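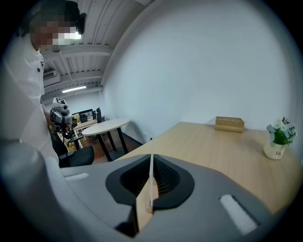

I've been putting off writing this review because I wanted to get past the honeymoon stage first. We bought the Atance pair (two hand-held grippers, a left and a right, each with its own camera, plus the cables and a case) to collect demonstrations for a table-tidying policy, and I now have 1144 recorded takes behind me, so I feel like I've earned an opinion. Short version: I like them a lot, I'd buy them again, and there are a few things I would yell about if somebody from Atance were standing in the room.

## What we used them for

Small two-handed stuff on a tabletop. Open a wooden box, put something in it, slide a plant pot over to make space, that kind of thing. Before this we were teleoperating a pair of arms, and on a good afternoon I could get maybe a quarter of what I get now. With the grippers you just pick them up and do the task! No arms to home, no emergency stop to babysit, and you can carry the whole kit into another room when you get sick of the wallpaper in your data.

My colleague Azra Todorova did 551 of the takes and I did the rest. She's a lot smoother than I am, and you can see it in the trajectories, which was a little humbling.

## The good

**Weight and balance.** They're bulky up front but they don't feel nose-heavy. I can do a long session and my wrists are fine. My thumbs are another matter (more on that in a second).

**The fisheye view.** It takes in a huge amount of the room, so the tracking has plenty to hang on to even when you're working right up against a plain white wall. I was ready for it to get lost there, and it mostly didn't. We lost a handful of takes to tracking on day one, and then far fewer once we learned to begin each take with a slow look around.

**The marker tags.** The square tag on top of the gripper housing is flat, matte and easy to pick up. When one gripper's camera catches the other one's tag, you get a nice check on where the two hands are relative to each other. For two-handed tasks that's gold. Try to start with both grippers in front of you and one tag in sight of the other camera – it saves a lot of swearing in post-processing.

**Export.** We pull everything into Lora, our in-house labeling tool, and the timestamps lined up on the first try. I've never had that happen with any hardware, ever.

## The not so good

**The trigger spring.** Too stiff. By the end of a long run I was squeezing harder than the task needed, and that ends up in the data: the policy learned my death grip on light objects. We swapped in softer springs and re-recorded the box task. A choice of springs in the case would be a cheap fix.

**Cables.** They hang down from the handles and they find things to catch on. Chair arms, mostly. Azra tapes hers along her forearm, I just complain.

**The fingers.** The thin ones are great for getting under a lid but they flex more than I'd like when you push sideways. If you're handling anything heavy, order the wide set.

**The manual.** It's clearly been translated a couple of times and the calibration chapter skips a step. Calibrate both grippers *before* you pair them. I wrote to Sales about it and Rogério Lacerda got back to me the same afternoon with a corrected page, so full marks to him, but it should be in the box.

## A few habits that helped us

- Move the props a little between takes. Our early data had everything in one spot, and the policy fell apart when a pot was a hand's width off.
- Keep the takes short. Ours got better when we split the long task in 2.
- Leave the mistakes in if you recover from them. A fumbled lid that you then get open is a useful take.
- Go slower than feels natural. The arms have to follow this later, and they don't like sudden flicks any more than you would.

## Compared with the Nommont

We had a Nommont set on loan for 6 weeks before this. It has the nicer case and a much better trigger, and if you only ever work one-handed I'd look at it seriously. For two hands, though, the pairing was fussy, and I spent more time restarting than recording. The Atance wins for us on that alone.

I'm told a wireless version is planned for September. If it loses the cables and keeps the tags where they are, I'm in. Four stars out of five, and the missing one is all trigger spring.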